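Trousers came out of the wash shorter than they went in. Can I get the length back?

Posted in Laundry & Clothing Care

I have a pair of 100% cotton work trousers that I've owned since December. I always washed them cold and hung them up. Last week I was in a hurry and ran them warm with the towels, then put everything in the dryer on high. The waist still fits but the legs now stop above my ankle bone. I measured the inseam against an identical pair I haven't worn yet and lost over an inch.

The label says machine wash cold, tumble dry low, so I know it was my mistake. They cost too much to turn into rags. Is there a way to stretch the legs without making the knees baggy? I have a basic top loader (a Staner, no steam setting) and an ordinary iron. I've seen people recommend hair conditioner and I've seen other people say that's nonsense.

Omville_Pete

3 replies

Custódio Bastos

You can get part of it back. I did alterations at a dry cleaner's in Pernavov for a long time and this was a common one. Cotton yarn is pulled tight when the cloth is made, and heat plus tumbling lets it relax and draw up. Wet cloth can be eased out again, within limits.

Fill a sink or tub with lukewarm water and soak the trousers for 30 minutes. Conditioner is optional. A capful makes the fibers slide a little easier, but plain water does most of the work. If you use it, rinse well or you'll get stiff patches.

Press the water out. Don't wring. Roll them in a towel and kneel on it, then lay them flat on another dry towel. Hold the leg at the crotch seam with one hand and pull gently toward the hem with the other, moving down a few inches at a time. Do the inseam and the outseam equally or the leg will twist. Measure as you go against your unworn pair.

Leave them flat until they're dry. If you hang them by the waistband, the water weight does some of the pulling, but the knees go before the hems do. Iron while slightly damp, pressing down and lifting instead of sliding the iron around.

Expect half to three quarters of an inch the first time. You can repeat it once. After that you're only distorting the cloth. Check the hem too. A lot of work trousers have an inch or more folded under, and letting that down is a cleaner fix than any amount of stretching.

jmk202

Just buy the next length up. Cotton shrinks, that's what it does. I gave up on the dryer for pants years ago.

Semwal Laundry Room

Agree with Custódio about the hem. Look inside before you soak anything. If there's spare cloth, unpick it, steam the old crease with a damp cloth and white vinegar, and restitch. The old fold line may show as a faded stripe on darker colors.

One more thing about drying flat. It takes a long time, longer than you'd think in winter, and the waistband and pockets are always last. I flip mine over every few hours. A spare bed works fine as long as you put something waterproof under the towels. Once they're dry I lay them out again on the sheet to check both legs against each other before they go back in the drawer. 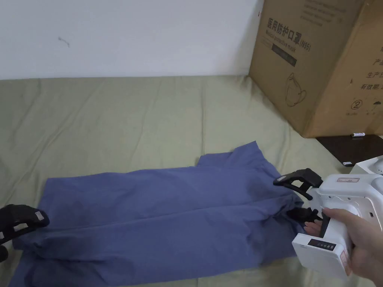
Laid out on the green sheet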